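4.2 Why players wait (or don't)

I went into this part of the study sure that a delay would sour people on a game, and the Cira players made me rethink that pretty fast. We asked 181 of them how they felt when Munley pushed the launch back, and most had already shrugged it off by the time Isabelle Caron got the survey out to them. What they did care about was whether their saves would carry over to the new consoles! That came up again and again in the open comments, even from people who told us they had no plans to upgrade.

Carter McKinnon read through the forum posts for me (about 2000 of them, bless him) and found much the same mood, with one loud exception I'll get to in Section 5.
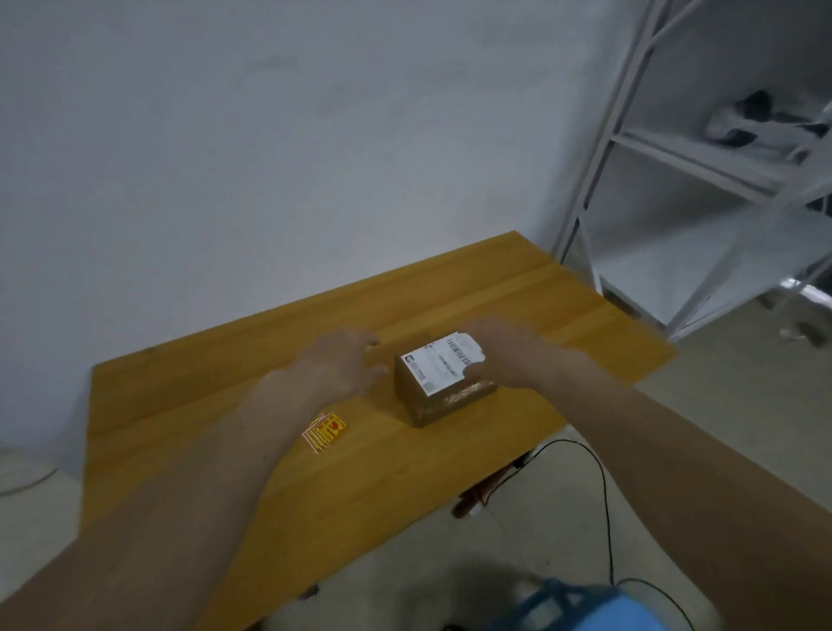 4 min read

Figure 2. A small labeled parcel on a table.

Cross-play is where my own guess fell apart. I figured the Arango crowd, who mostly play with friends they already know, would be the keenest on it. They were lukewarm. The solo players were the ones who wanted it, and when I called a few of them back they said the same thing in different words: they were tired of sitting in empty lobbies late at night. Weltcombe's boxed edition hardly moved anyone either way, so I've left it out of the model and put those answers in the appendix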